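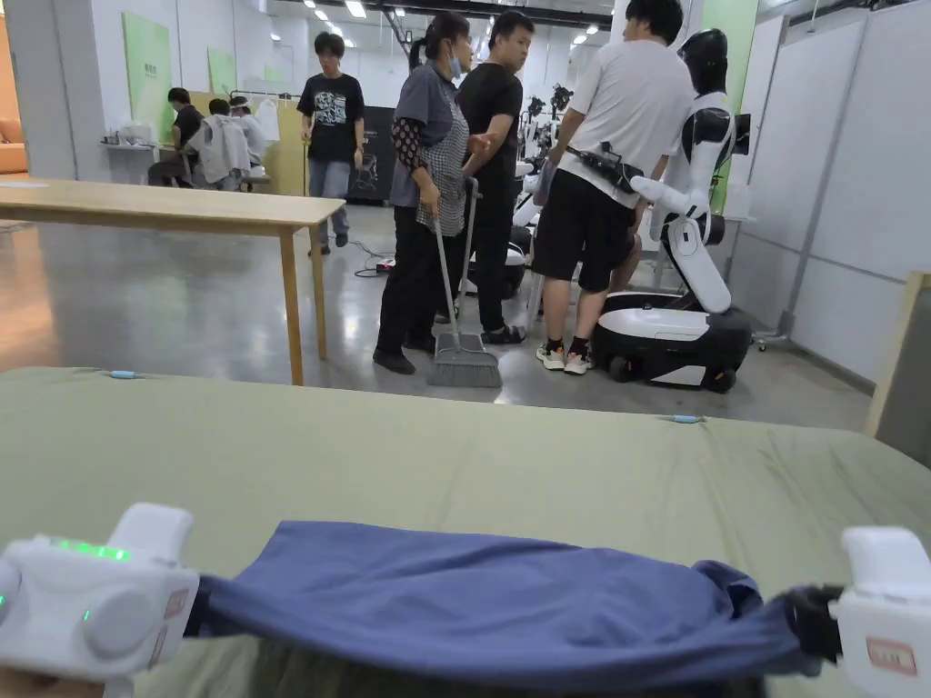

Temska front loader won't get past 400 rpm on final spin
Status: Open — awaiting customer
Product: Temska front loader, paired with Wivow app
Opened: Aug 20, 2022

Hi team, me again (sorry!). I rang the phone line first and was told to put the lot in writing, so grab a cuppa, it's a long one.

Short version: the washer fills, washes, rinses and drains like it always has, then gets to the final spin and just sort of gives up. The display should climb to whatever I've picked. Instead it ramps to 400, sits there grumbling for a while, drops back, tumbles everything the other way and has another crack. Eventually it finishes and plays its cheery little tune as if all's well, and I open the door to a load of sopping wet washing.

It used to be perfectly fine. We moved house in autumn and it went into a new laundry with a timber floor (old place was a concrete slab), and I reckon it was a few weeks before I noticed anything. I'd been blaming the weather for things taking forever on the line, to be fair to the machine.

What I've already tried, so you don't have to send me the standard list again:

Cleaned the filter. One hair tie, a bit of fluff, nothing scary. Ran a rinse and spin afterwards and got the same result.

Checked the drain hose for kinks. It had a bit of a bend behind the tub so I pulled the machine out and straightened it. I also made sure the hose wasn't shoved too far down the standpipe, having read on a forum that it can siphon. Same again.

Power cycled it at the wall for ten minutes. Nope.

Factory reset through Wivow. This wiped all my saved programs and didn't fix a thing, and I'd like to have been warned about the first part!

Checked the transit bolts. They're out. They're in a zip bag taped to the back of the machine, where I put them after the move, feeling very organised.

Error codes: nothing on the machine itself. Wivow shows "54 Load distribution" in the history, but only sometimes, and only if I open the app before the cycle ends. If I open it later the entry has gone. Is that meant to happen? It makes it very hard to send you a log when the log tidies itself away.

Update, same day, after your first reply

Thanks for getting back to me so quickly on a weekend. You asked what's in a typical load. It's mostly clothes, nothing exotic. Shirts, work pants, undies, tea towels, and a set of tunics from Wemedico that are a heavier cotton and hold a heap of water. Bedding goes in separately. I don't wash a single bath mat on its own or anything daft like that, which I gather is the classic way to set off the balance sensor.

You also asked me to do an empty spin and then a mixed load, so I did both. 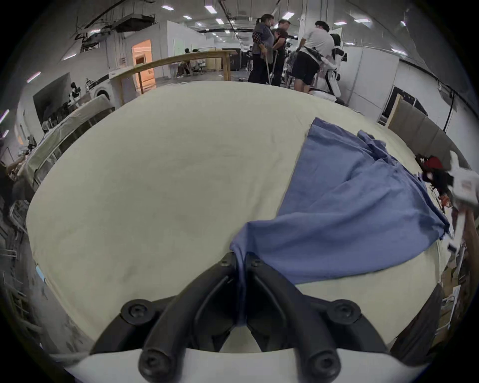
The empty spin was fine, and that surprised me. Straight up to full speed, no shaking, a bit of a whine at the top end but I think it's always had that. So the motor can clearly do it. Then I put in a mixed load on the everyday program, half full, and we were back to the grumbling. The display started out saying 67 minutes and it took well over that with all the extra tries on the end. Clothes came out dripping.

I tried taking the heavy tunics out and spinning the light stuff by itself. Better, but it still hesitated. Then the tunics by themselves, and it wouldn't have a bar of it.

One other thing I noticed while I was sitting on the laundry step watching the thing go round (the glamour!). When it ramps up, the whole cabinet does a little shimmy toward the wall. It isn't walking across the room, just a rock from front left to back right. I put a level on top and side to side was spot on, but front to back it's got a slight lean. I hadn't thought to check that direction, I'd only ever done it across the front.

Next entry

Right, feet. I got down there with a torch and the back right foot is barely touching the floor. I can slide a bit of cardboard under it with no effort at all. The lock nut had wound itself loose too, so I assume it's been creeping down with the vibration ever since we moved in.

I wound the foot down until it took some weight, nipped up the lock nut, then checked the level both ways. Had to do the front ones again after that, as it had tipped the other way. If your manual could mention that the back feet on this model need a thin spanner and not a normal one, that would save somebody's knuckles. The diagram makes it look like a finger-tight job and it very much isn't.

Reran the mixed load. It still paused at 400 for a bit, redistributed once, and then went all the way up. First proper spin in weeks! Everything came out damp and not dripping. I was pretty chuffed.

Then the tunics alone. It failed the first go and got there on the second, so we're not completely out of the woods.
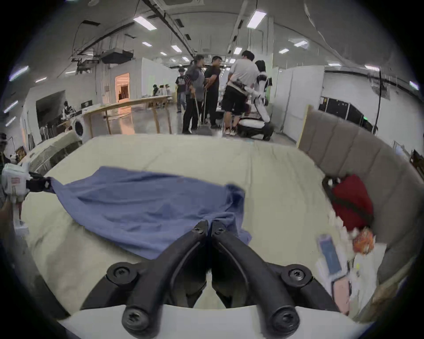

Blue cloth on the bed, plenty of creases in it.

While I'm on creases, I have a side question. The everyday program has an "easy iron" option in Wivow and I can't work out whether that lowers the spin speed without telling you. The button on the machine has a speed next to it, but the app version is only a toggle. Mine was switched on after the factory reset, and I'm certain I never touched it. If it's been capping the spin in the background then some of my testing up there might be a bit wonky, so apologies in advance. I've turned it off now.

Still outstanding from my end:

Is one pause at 400 normal on a mixed load? It never used to be noticeable, but I also never used to sit and watch.

Could the shocks be worn? I pushed down on the drum by hand and it bounced 2 times before it settled. I've no idea what it's supposed to do.

Does the timber floor matter enough that I should put a board under it? The bloke at the hardware shop said yes, a neighbour said absolutely not, and your website says "a solid surface" and leaves it there.

And please can somebody look at the disappearing history entries in the app.

Last bit. You offered a technician visit and gave me Đỗ Appliance Service as the nearest agent. I rang them and they were lovely, but they're booked solid until September and want a job number from you before they'll pencil me in. Can you send that through? I'd sooner hold the spot and cancel if the feet turn out to be the whole problem. Mornings suit best, and the side gate is the easier way in if they're bringing a trolley.

I'll run the towels tomorrow with easy iron off and add the result to this ticket.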